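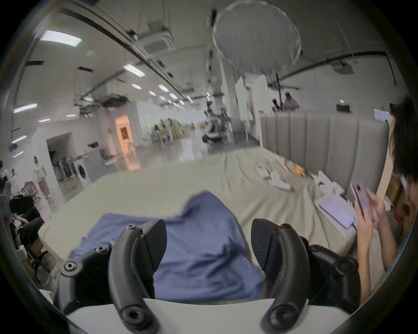 ## Step 1: Pick the chore before the machine

Picking up a crumpled cloth from a bed is a fair first test. Cloth has no fixed shape, so a gripper can't rely on the same grab point every time.

1. Drop one soft item on the sheet.
2. Close the fingers on a fold – not on the sheet under it.
3. Lift, move it to a bin, and let go.
4. Repeat 30 times, dropping it a new way each time.

## Step 2: Score it

Log each try in Drokik as done, dropped or missed. A try that drags the sheet along is a miss.

Our last set ended with 13 misses. That is too many to leave a machine alone with the laundry. Folding is further off.

## Step 3: Add clutter

Put small boxes and papers nearby and run 10 more tries. Keep the two scores separate.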